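Home | About us | Courses | The kit | Get in touch

About Prandeck

We make a robot course for people who have never touched a robot. It comes as a kit of lessons plus a simulator, so a class can start on ordinary school laptops and move to a real arm later, or never, if the budget says no. Plenty of our schools have stayed in the simulator for years and their students still come out able to plan a grasp and explain why it failed (the explaining is the part we love most).

Prandeck started when Oisín Egan was teaching an evening programming class in Losta and got tired of robot units where the arm picks up a foam cube, puts it down, and everybody goes home. He wanted a job with some fuss in it. Chess turned out to be just right! The pieces stand close together, they come in different heights, and a clumsy move sends three of them rolling. He wrote the first lesson over a September break and gave it to the class half finished.

We use small boards, five squares by five, because a short game fits inside one lesson and a beginner can keep the whole position in their head. The rules for the small game fit on one page. Students write the code that turns a move like "knight forward" into a path for the arm: where to come down, how wide to open the fingers, how high to lift so the king next door stays on its feet.
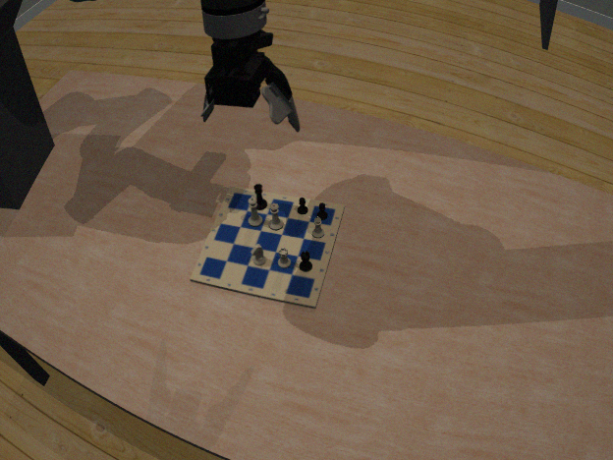
Losta was the first school to run the full course, and the Pludness library group came next with a crowd of kids and retired folks sharing laptops. These days 230 schools and clubs use it, and last year 2,337 students finished the final project, a complete game against the arm. We read a lot of those projects. Some are wonderfully odd. One team in Pludness spent two weeks teaching the arm to capture politely, setting each taken piece down in a neat row by size.

The Chávez lesson pack is our newest, for students who have done the basics and want to work on lighting and shadows, or on what to do when one piece hides another. It's harder than the rest and we're still fixing bits of it as teachers write in. Please keep writing in!

Teachers get the answer code, the lesson notes and a real person on email. Usually that's Oisín, most often after 4 p.m.

Shares: 306 | Comments: 883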